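**Clearing out a kitchen drawer, one tray or several?**

**ruddock_e**
Moving from Otbridge to a smaller place in February and I have one deep kitchen drawer that turned into a dumping ground. Sponges, cups, markers, kids' toys, spoons. I put everything out on the table last night and now I don't want to put it back the same way. Do you sort into one big tray, or lots of little boxes? Budget is 20 dollars.

**wurach77**
Little boxes. One tray just becomes the same drawer with a rim on it.

**Ehab Younis**
I disagree. I did little boxes in the last apartment and bought over 20 of them. Half ended up holding one thing each. A single square tray with sloped sides is easier to lift out and wash.

**wurach77**
Washing is fine, but you still have a spoon under a sponge under a marker.

**Ehab Younis**
Only if you keep the marker in the kitchen. Take out everything that isn't for food or dishes first, then see what is left. Mine came down to plates, cups and one sponge.

**pellmell**
Toys go to the kid's room. Play food especially. We had a plastic carrot in with the real utensils for a year.

**ruddock_e**
The toys are staying near the kitchen, she plays there while I cook. They could go in their own tray on the low shelf.

**pellmell**
OK, then that's your one tray. Toys only, and the kitchen stuff goes back in the drawer with a divider. Basard has a drawer divider in 3 widths. Measure the inside of the drawer, mine was too tight by a hair and I had to return it.

**wurach77**
Divider is a fair compromise. Still wouldn't put fruit in there, if anybody was thinking of it. Keep a plate on the counter for that.

**Ehab Younis**
Agree on the fruit. Also let the sponge dry before it goes in any drawer, or leave it by the sink.

**ruddock_e**
Going with the divider for the drawer and the green tray for toys. I'll measure tonight. Clear cups go up in the cabinet, I keep missing them on a wood table and knocking them over. Table as it stands:

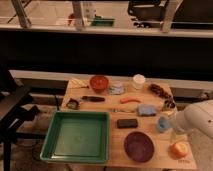

*Sorting table, green tray still empty*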